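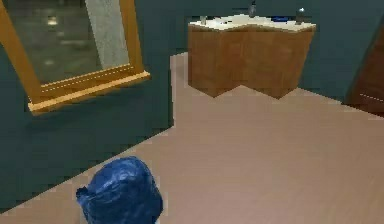

Can a machine tidy a bathroom yet?

Parts of one, on a good day, if you have the afternoon free.

That is the short version of what Arnulfo Puma told me over two coffees and a muffin he never touched. Puma has spent four years teaching software to do chores at Okia, a small outfit above a tile showroom, and he has the calm of a man who has watched the same bottle get knocked over a great many times.

"People ask me about dishes and laundry," he says. "I tell them, let's talk about picking up one bag."

Bags, he explains, are awful. A mug has a handle and keeps its shape while you think about it. A bag changes every time you touch it. His team's program, called Evis, practices in simulated rooms before it gets anywhere near a real one, and last winter it was given 252 tries at lifting a trash bag off a bathroom floor and carrying it to the door. It managed 40.

"Which we celebrated," Puma says. "There was cake."

I ask what happened in the others. He looks out the window for a bit. "Sometimes it got the bag and forgot the door. Sometimes it went to the door very nicely, with no bag."

Mirrors are the other sore point. An earlier version of Evis would see a second room in the glass and make plans for it. Puma says this is mostly fixed, and I notice the "mostly." Bottles on a counter go better, as long as they stand apart and no one has asked for them to be wiped underneath. Wiping underneath is on the list for December. It was on the list last December too.

The shop floor is kinder. Okia's other product, Ostar, moves boxes of grout between two shelves in the showroom downstairs, and does around 900 of them in a working month with hardly any drama. "Boxes are square and the shelf stays where it is," Puma says. "If homes were like that, I'd be retired."

So why keep at homes? He shrugs. His mother has bad knees and a bathroom floor that needs bending down to, and she has made it clear she expects a return on his education. She has also seen the demo. "She watched for ten minutes," he says, "and then she asked if it was broken or thinking."

Which was it?

"Thinking," he says. "I'm fairly sure."

He cleans his own bathroom by hand, in case you wondered — every other week, he claims, with a sponge.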